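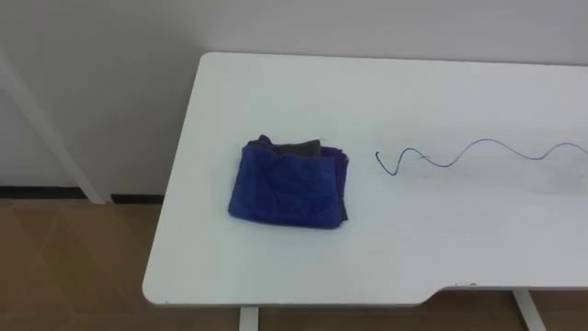
The Folding Table Comes Back

Ask anyone where the laundry gets folded and you get a short list. The bed. The couch. The top of the dryer, if it isn't already holding detergent and a dead sock. A table just for folding? Something grandmothers had, in basements.

Well, it's back. Or it is in my house, anyway.

Mine is plain white, and for a while the main thing on it was a small stack of cloth. Royal blue on top, charcoal grey and dark purple showing at the sides. Creases and all. One piece has a loose edge I keep meaning to trim. I looked at that pile for two days before I put it away, and I'll tell you, it was still nicer than a basket.

Why white? You see everything. Crumbs, specks, lint. Annoying, yes. But you wipe it down before the clean stuff lands, and dark fabrics stop carrying fluff back to the closet. Also easier to tell navy from black, which at 6 a.m. is a real issue.

What to look for

Height first. Hip level or a bit above. Most dining tables are to low and your back will say so by the second load. The Jolten shop in town sells a plain one for 430 dollars, legs included, delivery not. Swai has a smaller version at 331. I sat with both catalogs for a week and measured the hallway twice. Went with the smaller. Would go bigger now – sheets need the room.

Smooth top, no grain, no tile. Fabric should slide. Rounded corners if you can get them, since knit things snag and so do hips.

The fold itself

No system here. I tried the one where shirts stand up in the drawer like files. Lasted till March.

What stuck: squares. Everything becomes a square, about the size of a dinner plate. Lay it flat, smooth it with your forearm, sides in, bottom up, flip. Stack heavy under light. If the edges don't line up, leave it, it's a towel.

Colors can mix. A stack with blue over grey over purple tells you at a glance what's in it, and you pull from the side without wrecking the rest. Try that with six white tees. Can't be done.

Odds and ends

Stuff collects. Every flat surface in a house gets the things without a home, and this one is no different. A length of thin blue wire, bent in waves like a kid's drawing of the sea, lying next to the cloth. Pens. A receipt from Vesa for thread I never opened. My rule is the stray things go to the right and the clean things stay left, and when the right side reaches the middle I get a box.

The box is from Truvstead, lidded, ugly, does the job. Emptied it last weekend and found 2 buttons and the good scissors.

Is it worth giving up the floor space for? In a small apartment, maybe not. A board across the tub would do, or a door laid on sawhorses. But if there's a blank wall somewhere near the washer, put a table there and keep it mostly clear. Then fold as teh dryer stops, while things are warm, and the iron can stay in the closet where it's been since we moved in.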